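Gráinne Duggan
Jan 17, 2019

1/ Right, kettle's on, so let me try to explain what has been going on at Drunby council, as I've had so many messages asking and I keep typing the same answer out (badly) on my phone. Bear with me, it's a long one!

2/ The short version is that the coalition has lost its majority. It had a cushion of two seats after the last election, and three councillors from the Wimby wards have now walked out of the ruling group and are sitting as independents. They handed in their letter just before the budget meeting, which I can't believe was chance.

3/ The row began back in September with the plan to close the Wimby branch offices and move everything into the town hall. If you live in the middle of Drunby that probably sounds quite sensible. If you're in Wimby and don't drive, it's two buses, and the second one is the 18, and anyone who has waited for the 18 in the rain will know why people were cross.

4/ There was a petition, as you'll remember, with 3030 names on it by the end. I signed it myself outside the chemist's. The leader thanked everybody very nicely for it and then the plan went through group by 15 votes to nine, and I think that was the evening they really lost the Wimby lot.

5/ Ragnheiður Ásgeirsdóttir is the one leading them out. I've followed her since she first stood and won her seat by 173 votes, and she has always struck me as somebody who'd put up with a great deal before making a fuss. Her speech last night was only a few minutes long and you could have heard a pin drop up in the gallery.

6/ What happens next, then. I've set it out in order, as best I understand it, and do please correct me if you know the standing orders better than I do (several of you will!).

First, the leader, Kárason, has to decide whether to carry on with a minority or go. His people were telling everyone last night that he's staying put.

Second, the opposition can call a vote of no confidence. Mirkine has said she'll table one, but she needs the independents with her, and they haven't promised her a thing.

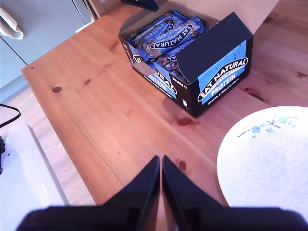
Third, the budget. It still has to be passed by somebody, whoever is in charge, and that's the bit I'd keep an eye on. I could well see the Wimby three voting it through in return for the branch offices staying open.

7/ I'll be up in the gallery again for the next meeting and will post as I go, battery allowing. Thank you all for the kind words about the last thread, and yes Mum, I did wear the big coat.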